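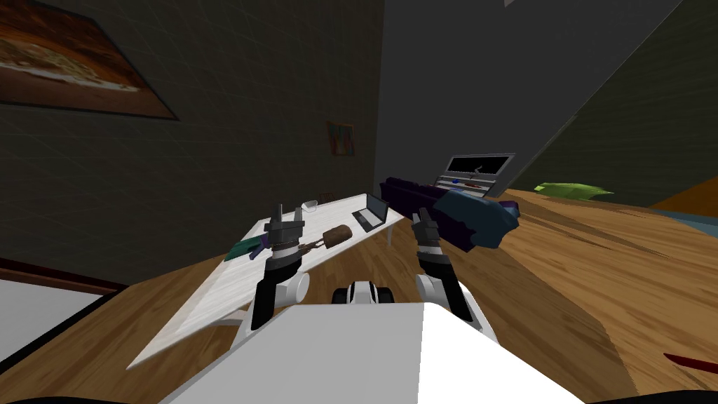
Opinion > Schools and Families > School Meals

Stop sending lunch debt home with the kids

31 Jul 2021

Our school board meets next month to vote on the meals policy for the coming year, and the draft still has the paragraph I object to. It says that when a student's meal account falls below zero, the school will "communicate the balance to the household by the most direct means available." In practice the most direct means available is the student. A slip of paper goes into the child's hand at the register, and the child is expected to carry it home.

I think the board should strike that paragraph. I also think it should stop serving the alternate meal, the cold cheese sandwich that replaces the hot tray once an account has gone far enough into the red. Neither practice brings in much money, and both of them put a problem between adults on the shoulders of a seven-year-old.

Some background for readers who have no children in the district. A family pays into an account through the Momton portal or by sending a check to the school office. The account goes down each time the student buys lunch. Families under a certain income can apply for free or reduced-price meals, and if they are approved the account is charged little or nothing. The application has to be filled out again every year. If it is late, the child goes back to full price after a short grace period, whatever the family earns.

That last point matters more than it sounds. In June I asked the district business office for the list of unpaid balances at the end of the school year, with the names taken out. There were 271 accounts below zero. I had expected to see a small group of families with very large debts, since that is how the subject gets talked about at meetings. The largest single balance was $1,692, which covers more than one child and more than one year, and it got most of the attention when the list was discussed. It is an outlier. Most of the others were for a few lunches, or a few weeks of lunches, and a good share of them began in the fall right after the grace period ran out.

So what we have is in large part a paperwork problem. A parent changes jobs, or moves from one side of town to the other, or the form goes to an old email address. By the time anyone works it out, the child has been charged full price for a month. The approval does not reach backward, either. Even after the family qualifies, the old charges stay on the account, and the slips keep coming.

Anong Prasertsri ran the register at Vávra Elementary for 12 years before she retired. I asked her what the slips were like from her side of the counter. She said the younger ones didn't know what the paper was and the older ones knew exactly, and that by third grade some of them had learned to skip the line. "They'd tell me they weren't hungry," she said. "I'd have a boy tell me that with his eyes on the pizza." She was told to hand out the slips and she handed them out. She also said that in all that time she could not remember a parent coming in to pay because of one. They came in when somebody called them.

That agrees with what I have seen as a parent. The slips end up at the bottom of the backpack with the broken crayons. A phone call gets answered, or it gets returned. A text message works better still.
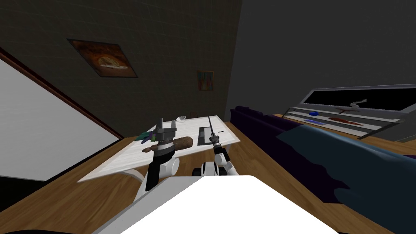 The argument on the other side deserves a fair hearing, and Rostislav Malý, who has served on the board longer than any other member, made it well at the last meeting. The meals program is supposed to support itself. It has its own fund, and federal rules do not allow the district to write off unpaid meals against that fund. Whatever is not collected has to be covered out of general money, the same money that pays for aides and bus routes. Mr. Malý's view is that if there is no consequence for an unpaid account, more families who can afford to pay will simply stop. He does not think that makes them bad people. He thinks it makes them busy.

I agree with him about the fund. I don't agree about the consequence, for a simple reason. The cheese sandwich is a consequence for the child. The parent is at work and doesn't see it. If the board wants a consequence for adults, it has plenty to choose from. It can call. It can send a letter by regular mail. It can set up a payment plan. It can ask a parent with a large balance to come in and sit down with someone from the business office, and it can bring the application form to that meeting. I would have no complaint about any of this, including the uncomfortable parts.

The sandwich does not even save much. The hot tray has already been cooked. At Mutton Middle School, when a student reaches the register with a tray and the account is too low, the tray is taken back, and by health rules it can't be served to anyone else. It goes in the trash and the student gets the sandwich, so the district has now paid for two lunches and collected for none. I have asked at 3 meetings how often this happens and have been told each time that it isn't tracked. It should be, if we are going to keep doing it.

There is a district not far from us, Stirnum, that dropped both practices. I called their meals office before writing this. Every student there gets the same tray. The register shows the cashier nothing about the balance, and the student hears nothing about it. A clerk calls the household after the fifth unpaid meal and asks first whether the family would like help with the application. The woman I spoke to would not claim that their debt had disappeared. It goes up and down. But she said the calls had turned up families who qualified and had never applied, and every one of those is a child whose lunches are then paid for by the federal program. The money comes in that way, too.

I know that meals will be free to all students this coming year under the federal waiver, and I have heard it said that this makes the whole question moot. I'd say it makes this the right year to settle it. The waiver will end at some point. When it does, families will be out of the habit of filling out the form, and the number of accounts going below zero will likely be worse than before. If the old paragraph is still sitting in the policy, the slips will start again on the first day, and we'll be arguing about it in the middle of the school year with children already in the line.

What I am asking for is fairly small. Strike the sentence about the most direct means available and replace it with one that says balances are discussed with parents and guardians only. Take out the alternate meal. Have one person in the business office, with a phone and a few hours a week, call every household on the list and offer the form before mentioning the debt. Extend the fall grace period until that call has been made. The cost is part of one salary, and I would be surprised if the new approvals didn't cover a good piece of it.

The draft is open for written comment until the day before the vote. Comments can be left at the district office or sent to the board clerk, and they are read into the record if they are short. Mine will be one paragraph.

Contact the opinion desk | Copyright 2021, all rights reserved | Back to top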